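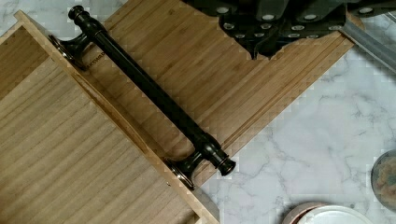
Wrist cam on the Mendoza cell: bronze pull, drawer panel, bamboo board

To: lunis-users
Subject: Re: [lunis-users] wrist view drifts after finger swap

Quick one before the afternoon run, sorry for typos.

> We swapped the fingertips on our Huserine gripper and now
> the wrist view and the arm disagree. Going down onto a thin
> bar we land off to one side, always the same side. Redid the
> hand-eye calibration twice, no change. Joint zero looks fine.
> Is it the camera bracket? Also our picture has gone blocky
> in places, not sure if related.
>
> Second question, how often do you people retighten the plates
> on the wrist? Manual just says "periodically".

Not the bracket, I'd bet. Had exactly this in September at Larkville. Before you touch calibration again look at how the fingertips sit. Ours were closing fine but the left one was seated a bit proud, so the midpoint the controller thinks it has and the real one are different. Calibrating on top of that just bakes it in.

What I do now, in order:

Arm up, e-stop in, gripper power off. Let it sit 60 seconds, the Huserine driver holds some grip for a while after you cut it.

Slacken the finger screws, don't take them out. Push both tips home by hand, wipe the seats first. There was grit in ours, crumbs probably, it's a kitchen cell after all.

Nip up alternately. Don't do one side up fully and then the other, that's how you get one proud in the first place.

Power on, close slowly, check tips against a straight edge. If one's lower than the other start again. Boring I know.

Only then run the Lunis tool offset routine. Takes 3 poses, do them over something flat and plain. I use the chopping board.

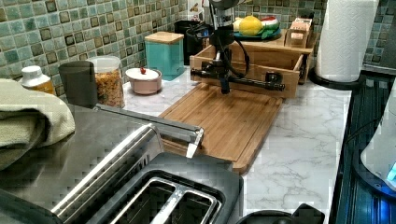 Cables next. Make sure there's slack enough for the wrist to turn all the way both directions without the loop pulling. We had one that only went tight near the end of travel and it tugged the camera plug just enough to matter. Looked like drift, wasn't. Turn the wrist by hand with the power off and watch the loop the whole way, you'll feel it before you see it.

And leave the counter dressed when you test. We used to clear everything off to calibrate, then put the props back and wonder why approaches from the left went wrong. If there's a toaster in the working layout then test with the toaster. Check the speed limit while your at it, ours reset itself to default after the update. Keep it low till you've done a full pass.

For the thin bar thing, try it on a cupboard pull. Good test piece, round bar, ringed ends, dark finish so you find out quickly if your exposure is off as well. Lay it flat and go down on it, then do it again with the bar upright and come in from the side. If the error is on the same side of the gripper both times it's the tips. If it stays on the same side of the room it's the base. 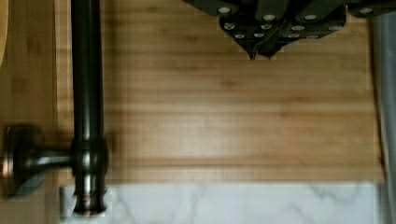
Stop short on that second one and jog in the last bit. Tips are sharp and they will mark soft wood, ask me how I know. Write down the jog value, put it in the log with the offset, otherwise you've nothing to compare next time.

Blocky picture: seperate thing I think. We get it too, mostly near edges. Stream compression. Turn the bitrate up in the Lunis camera page and see. Doesn't shift the view so I've not chased it.

Plates: every 2 weeks here, more if it's been bumped. Paint pen line across each bolt head and the plate, then it's just a glance. Nearly all of ours have stayed put, the ones closest to the fingers are the ones that creep. Small dab of the weak threadlock, not the strong stuff, you want them out again.

If none of that does it send me your offset file and the close-slow log, off list is fine. What firmware are you on? The older one had the close position sign flipped for left hand mounts, would explain a lot.

Got to go, cell's booked.

Mendoza cell, Larkville

--
lunis-users mailing list
Reply goes to the whole list. Trim your quotes please.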